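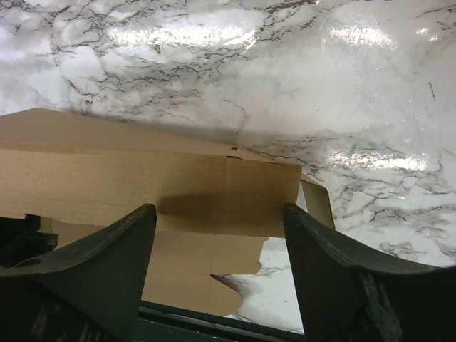 About Us

Liredstead writes working rules for people who share a bench with a robot. We put together handbooks, bench cards and half-day courses for packing rooms, repair shops, school workshops and small labs, and we test every rule on our own arms before we print it. If a rule is awkward to follow with a gripper and a cardboard carton at eight in the morning, we want to find out first!

We love this work. Safety and good practice have a reputation for being the dull end of robotics, and we have never understood that. A good rule is a small piece of design. Somebody had to watch a job closely, see where it tends to go wrong, and find words short enough to remember with your hands full.

How we started

Inese Lūse began writing what became our first handbook while she was setting up handling arms for a packaging shop. Every new operator got the same talk from her, and she kept changing it as she went along (the early notes are mostly crossings-out). When a second shop asked for a copy, she typed it up. That version had 60 rules in it, which was far too many, and several of them contradicted each other.

The handbook we use now is called Tarnero. It has eight rules at the front, and everything else sits behind them as explanation, with worked tasks you can try at your own bench. We published the current edition on Sunday, November 28, 2021, after a very long weekend of proofreading and a lot of soup.

What we do

Most of our days go into bench work. We pick an ordinary handling task, write down how we think it should be done, and then run it until the instructions stop changing. Cartons are an old favorite. They look so simple, and then you meet flaps that fold where you didn't ask them to, edges that fray, and panels that buckle if the fingers close too hard. Cardboard on a polished surface is a great teacher. The glare alone can fill an afternoon of discussion about where to put the lights.

Our carton series has run to 308 logged trials so far. Each one has a sheet with the task, the settings, who was at the bench and what they would do differently. We keep the messy ones along with the clean ones, and course members can read all of them.

The other half of the work is teaching. Trernetti is our half-day course for operators, held at your site with your own equipment. Šimkus is the longer one, for people who write procedures for others, and it starts again every March. Both are hands-on from the first ten minutes.

The eight rules

These are the front page of Tarnero. You are welcome to copy them out and pin them up.

1. Know where the stop is before you know where anything else is. Reach for it once with your eyes on the task, so your hand learns the way.

2. Check the fingers at the start of every shift. Look for worn ridges, scrapes and anything stuck to the gripping faces. Wear is normal, but write it down so the next person can tell old marks from new ones.

3. Clear the surface of anything that isn't part of the job. Tape ends, blades and coffee cups all belong somewhere else.

4. Set the grip for the softest thing you will pick up. Increase it in small steps and watch the material as you do.

5. Look at the task from the gripper's side. If there is a wrist camera, check its view for glare and for places where the part you need is hidden behind a finger.

6. Keep hands out of the reach of the arm whenever it can move. Paused counts as "can move." So does "it never goes over there."

7. One person gives the commands, and everyone at the bench knows who it is. Hand over out loud.

8. Log it. A line is enough. Failed grasps, odd noises and near misses go in the same book as the good runs.

Rule 5 was the last to make the list, and it is the one people write to us about most. Operators who have worked beside an arm for years will lean in, look at the camera view and say "oh, so that's why it keeps missing the flap." We never get tired of hearing it.

How a rule gets in

Anyone can propose one. A proposal needs a task, a bench log and a sentence of no more than fifteen words. We try it for a month at our own benches, then send it to two outside shops that have never seen it. If they read it the same way we meant it, it goes into the next draft. If they don't, the wording goes back to whoever proposed it, usually with a phone call and plenty of encouragement.

We also take rules out. A few favorites have gone over the years, including one about labeling cables that was perfectly sensible and that people ignored wherever we tried it. It lives on in the appendix.

Our handbook sits alongside the law, the published standards and your equipment maker's instructions. It does not replace any of them, and where they are stricter than we are, follow them.

Where to find us

Our workshop is at 1698 Mill Road, on the ground floor, with the loading door painted green. Visitors are welcome on open bench days, and you can bring a task with you. Odd shapes, floppy packaging and things that refuse to be picked up are especially welcome. Please wear closed shoes and tie back long hair.

For course dates or a printed copy of Tarnero, use the form on our contact page. Questions about a particular rule go straight to Inese, who reads them all and tends to answer at length.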